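Can a Machine Tidy Up After Me Yet?
Final report, Intro to Robotics project course
3 January 2021

Why I picked this

My original topic was robot vacuums. I dropped it in the second week because everybody in the section had the same idea, and also because a vacuum is kind of cheating. It rolls around and sucks. It never has to pick anything up, and picking things up is most of what I do when I clean my room. So my question became: of the boring jobs people do at home or on a shop floor, which ones could a machine take over right now, and which ones are still miles off?

I went in thinking the hard jobs would be the heavy ones or the big ones (making a bed, moving a dresser). I came out thinking the hard jobs are small and floppy.

What I did

I made a list of chores and small shop jobs, 86 of them after I threw out the repeats. My list had things like "put mugs in cupboard," "hang shirts," "restock gum," "sort jewelry tray," "match socks," "wipe counter." For each one I wrote down what the hands have to do, how much the objects bend, and what happens if you mess up. Dropping a sock costs you nothing. Dropping a mug costs you a mug.

Then I gave each chore to one of three piles. Pile one is "a machine could do this today in a normal home." Pile two is "a machine could do this if you set up the room for it." Pile three is "no." I did the sorting before I read any papers and then again after, and I moved a lot of stuff down a pile the second time. Pretty humbling!

For the reading part I leaned on product pages and demo videos. The two I used most were Skisness, which makes a shelf-stocking machine for small stores, and Orkia, which has a kitchen arm that loads a dishwasher as long as you use their rack. I also read the course handout on grasping about four times, because the section on contact friction lost me the first three.

The jewelry tray problem

The chore I ended up spending the most time on is sorting jewelry, which I threw on the list almost as a joke. I figured it would be easy. The pieces are light, they don't break if you set them down gently, and they all live in one tray. A shop has to do this at closing and anybody with a messy dresser should do it more often than they do.

Then you look at what is really in a tray like that. Chains, beads, rings, spiky bits, little flowers, all jumbled together.
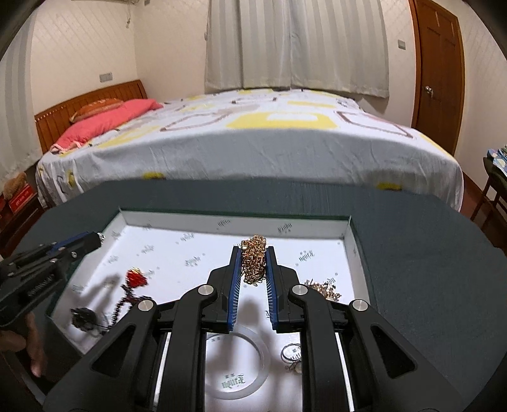 A ring is fine. A ring is stiff, it has one shape, and if you know where it is you can squeeze it and lift. A chain has no shape at all. Every time you touch it, it turns into a different object, and whatever plan you had was for the old one. If two chains are tangled you can't tell by looking which loop belongs to which, and pulling on one to find out might tighten the knot. I do this by feel. I roll the clump between my fingers until something gives, and I couldn't write down the rule for when to stop pulling if you paid me.

Shiny metal is its own headache. According to the handout, depth sensors have trouble with surfaces that bounce light around, so the thing you want to grab may be the thing the sensor sees worst. Clear plastic has the same issue. So the machine has a floppy target it can't see very well, sitting on top of other floppy targets.

Two fingers or five

Most of the systems I read about use a plain two-jaw gripper. I was kind of snobby about this at first. After working through the list I changed my mind, at least partway. Two soft-padded jaws can pick up a surprising amount, and a wad of necklace is a pretty good thing to squeeze. The trouble comes after the lift. Moving the whole wad from one spot to another is one job, and getting a single necklace out of it is a totally different job with the same name on my list. I had to go back and split several chores in two for that reason. "Laundry to basket" and "laundry folded" should never have been on one line.

Two grippers together help a lot, since one can hold while the other pulls. It also makes the planning harder, because now they can bump each other.

What does it cost?

I can't give a real answer since I only found one price I trust. Priswood, a hobby kit supplier, sells a small tabletop arm for $1,730 with a basic gripper. You'd want two for anything like untangling, and then cameras, and then a lot of somebody's time. Compared to me with a tray and a podcast, that is not a great deal.

Results

Pile one was short, and mostly floors and things with their own special rack. Pile two was the biggest. Nearly all the shop jobs landed there, because a shop can line things up and keep the lighting the same every day. My house can't do that. Pile three was anything with cloth, string, chain, cords or bags, plus anything involving a junk drawer.

What I'd change

I started in September and should have timed myself doing the chores back then. I only thought of it at the end, so I have no human speed to compare against. I'd also get a second person to sort the list, since my piles are one student's opinion.

My roommate wants it noted that I still haven't matched the socks.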